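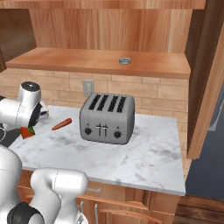 White, red and black are the three colours which a folk tale uses most often, and in this fourth session we ask what they do there. A teller who needs the listener to look at one object among many gives that object a colour, and very often the colour is red. The effect is easy to test on yourself. A small red strawberry beside a white marble countertop takes the eye at once, although it is only a small thing, and the tuft of green leaves at its top makes the red look even stronger. The teller has no countertop and no fruit to show, only words, but the words "red" and "white" put close together do the same work in the head of the listener. Please keep this in mind when you read the passages for today.

Course: Signs and Beliefs in the European Folk Tale
Handout 4: White, Red, Black

1. Few colours, used strongly

When students read fairy tales for the first time with attention, they are often surprised how little is described. The forest is dark, or only deep. The house is small. The princess is beautiful, and we are seldom told more. For this reason the colours that do appear have a weight which they would not have in a modern novel, where every curtain has its shade.

Mixed colours are rare. Pink, brown, grey-green and similar shades belong mostly to literary versions, made by authors who wrote at a desk. If you find many of them in a tale, you should ask whether the text was worked over before it was printed. It is not a proof, but it is a good reason to look at the notes of the editor.

Gold and silver are a separate question. In the tales they are often materials and colours at the same time (a golden apple may be made of gold, or it may shine like gold, and the teller does not always decide). We shall treat them in Handout 6.

2. The three colours together

The best known case is the opening of Snow White in the Grimm collection. A queen sits sewing at a window with a black frame, she pricks her finger, and drops of blood fall on the snow. She wishes for a child as white as snow, as red as blood and as black as the wood of the window frame. Notice that the text does not say at this point which part of the child shall have which colour. Most readers remember white skin, red lips or cheeks, and black hair, but the wish itself only gives three comparisons.

The same picture is older than this tale. In the Irish story of Deirdre, the young woman sees a raven drinking blood on the snow and says that she could love a man with these three colours: hair like the raven, cheek like the blood, body like the snow. In the Perceval romance of Chrétien de Troyes the knight sees three drops of blood on the snow and falls into deep thought, as they remind him of the face of his lady. There the black is missing, and you may discuss in your group whether anything is lost.

In the Russian tale of Vasilisa, three riders pass on the way to the hut of Baba Yaga. One is white, one is red and one is black, and each has a horse of his own colour. Later in the tale it is explained that they are the bright day, the red sun and the dark night. Here the colours have nothing to do with a human body. They divide time.

So we already have two uses:
- the three colours as the signs of a beautiful person
- the three colours as the order of the day

It would be a mistake to force them into one meaning. Some popular books on symbolism say that the three colours always stand for the maiden, the mother and the old woman. This is a modern reading. You may find it attractive, and you may use it in an essay if you say clearly where it comes from, but the older tellers do not give it to us.

3. White

White is commonly connected with purity in Christian countries, and for this reason many students write "white = innocence" in the margin and go on. In the tales the matter is less simple. White animals often come from the other side, I mean from the world of the dead or of the hidden people. In the Welsh story of Pwyll, the hounds of Annwn are shining white with red ears, and a hunter who meets them has met another king's hunt. A white deer leads the hunter away from his companions. Whether he is led to good or to harm is not in the colour, it is in what he does afterwards.

White is also a colour of mourning in a number of traditions, both in Asia and in parts of Europe, and a white lady who walks near a castle or a bridge is usually a ghost. We have then a colour which may mean the bride and may mean the dead, sometimes in the same village. A good interpretation leaves place for both.

4. Red

Red is blood, and blood is life as well as the loss of it. In folk custom it often protects. Red thread was tied on the wrist of a child or on the horn of a cow against the evil eye, and this is reported from many regions which had no contact with each other that we can prove. Red berries, especially those of the rowan, had a similar use in Scotland and in Scandinavia.

In tales red is more dangerous. It marks the thing that will be touched, eaten or stolen. In Snow White the apple of the stepmother is white on one side and red on the other, and only the red side is poisoned. The girl gets the red half because it looks better. The listener knows this and can say nothing, and the fear in this place comes from there.

A note on Little Red Riding Hood: the red hood is found in Perrault and afterwards in the Grimm version, but in many of the oral versions collected in France there is no red clothing at all. Long theories have been built on the hood. Please check which version an author is using before you follow the theory.

5. Black

Black has the widest range of the three. It is night, earth, the raven, soot from the hearth, and also the enchanted person who must be washed or served until the spell is over. In several tales a princess under enchantment is black at the beginning and turns white step by step. These passages must be read with care today, as later editions sometimes joined them with ideas about people which we do not accept. In your written work, describe what the text says and then say what you think about it, in two separate sentences if needed.

A black hen or a black cat in a legend is most often a payment or a companion in magic. In the fairy tale proper these animals are less frequent than one expects.

6. Material for the exercise: the Drendanow notebook

For the group work we use the Drendanow notebook, written in 1845 in the hill country of Pritura and today part of the Saxena collection. The complete collection has 2317 numbered entries. Of these, 233 name at least one colour in the opening sentences, and our copy has only these. The spelling is irregular and I did not correct it.

Read first entry 725, "The Three Shirts". A mother gives her son a white shirt, a red shirt and a black shirt and tells him to wear each one for a year. He puts them on in the wrong order. The tale never says what the right order was - this is what we shall discuss.

Questions to prepare in writing, half a page in total:

Which of the three shirts is described only by its colour, and which has some other detail?
Is there a place where you could change the colour without changing the story?
Does the son ever speak about the colours himself, or only the teller?
Compare with the three riders in Vasilisa. Would you say that the shirts divide time too?

Bring the notebook copy and a pencil. If you work with a translation of the Grimm tales, write down the name of the translator and the year of the edition, as I shall ask for it.

7. Words you need for the test

Motif: a small element which can move from one tale to another, for example the drops of blood on the snow.
Formula: fixed words which the teller repeats, such as "white as snow".
Variant: one recorded version of a tale. No variant is the correct one.
Legend: a story told as true, usually with a named place. Colours behave differently here, and you should not mix examples from legends and fairy tales without saying so.

The chapter on formulas in the course reader belongs to this handout. The section about ballads may be left out until February.

Posted 24 November 2022 by the course tutor, Wirkard Evening School

Related handouts
Handout 2: Thresholds, Wells and Bridges
Handout 3: Helpful Animals and What They Ask For
Handout 5: Numbers in the Tale - Three, Seven, Twelve
Handout 6: Gold and Silver
How to quote an oral source

Contact | Course list | © Wirkard Evening School | Back to top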